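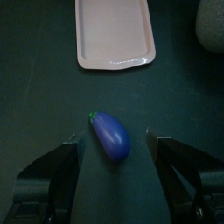

Toy eggplant on the dark tabletop.

January, notebook, listing-text project. Started 7:20, coffee bad.

Read through the Stasthorpe batch again this morning. Robel Yilma wants to know if we can pull square footage, bedroom count and "condition" out of the remarks field well enough to feed the pricing model. My answer last month was no. My answer today is no for condition, maybe for bedrooms, and I would like to see the footage numbers a second time before I put my name near them.

Sample: 70 listings, all houses, no condos, no bare land. I read every one by hand before running anything, because last time I looked at the output first and then found myself agreeing with it.

Bedrooms. The structured field and the remarks disagree more than I'd like. The usual culprit is the basement room. An agent writes "possible fourth bedroom" and the field says 4. No window mentioned, no closet mentioned. Flenoder takes the field as truth and moves on. Robel says buyers do the same thing. I don't believe buyers do the same thing once they have stood in the room, but that is an argument for another page.

Square footage. In 12 listings the remarks give a number that doesn't match the field. I went looking for one explanation and found several: finished basement counted in one place and left out in the other, a sun porch counted as living space, one plain typo (an extra zero, a house the size of a school). Rawat's cleaning script throws out the typo and keeps the rest. It reports this as "resolved." Nothing has been resolved. The script picks the larger number every time. I checked the code, there is a max() in there with no comment next to it.

To do: ask Rawat who chose the larger number and when. If it was us, I want to know that too.

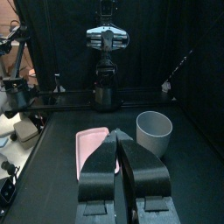 Condition is where I stop being polite. The proposal is to score words. "Updated" goes up, "handyman" goes down, "charming" sits somewhere in the middle, and the total becomes a condition grade. I tried it on my own reading of the same houses, grading from the inspection summaries where we have them. The word score and my grade barely know each other. A few examples so I don't have to argue this from memory:

 - Brick ranch, remarks say "updated throughout." Inspection lists original wiring, a furnace past its expected life and soft subfloor by the back door. The kitchen was redone. That seems to be what "throughout" covers.
 - Two-story on a corner lot, remarks are two flat sentences with no adjectives. New roof, new sewer line, dry basement. Word score puts it near the bottom.
 - Farmhouse with acreage, remarks go on for a full screen about the view. Nothing on the well or the septic. Scores at the top.

What the score measures is how much the agent likes to type. Possibly it also measures how long the agent expects the house to sit, which could be useful to somebody, but it's a different question and should have a different name.

11:40. Short call with Robel. He thinks I'm grading too hard on mechanicals and that buyers pay for kitchens. Fair, and maybe true for price. But the column is labeled "condition" and the people downstream will read it as condition. He offered "presentation" as a label. I can live with "presentation." I asked him to put it in the ticket and he said he would.

Trovetti came up again. Their demo claims to read remarks and photos together and return a repair estimate. I asked for the list of houses it was tested on and got a brochure. Asked again, got the same brochure with a new cover. Not spending more time on it until there is a list. Robel would like to try it on 20 of ours. Fine, but we pick the 20, and the inspection summaries stay with us until their numbers are in.

Afternoon. Reran bedrooms with the basement rule changed: a room below grade doesn't count unless the remarks mention an egress window. Better on the houses I know. Worse on split-levels, where the lower floor is half above ground and agents don't bother saying "egress" at all. So I've moved the error from one kind of house to another - I can't call that a gain until I know how many split-levels are in the full set. The style field is blank on a lot of records. Of course it is.

Also noticed 3 listings that are the same house relisted, with the remarks rewritten each time. Year built changes by a decade between the first and second. The porch becomes a "covered outdoor living space." Bath count goes up by a half and nothing says where the half went in. Pulled the earlier two from the sample and kept the latest, without much confidence that the latest is the right one. County record would settle the year. Haven't looked yet.

Left for tomorrow:
 - county lookup on the relisted house
 - split-level count, by hand if the style field stays useless
 - rename the column before anyone builds a chart on it
 - Rawat, re: max()

Stopped 5:15. Batch file is in the shared folder under the old name, I did not overwrite it.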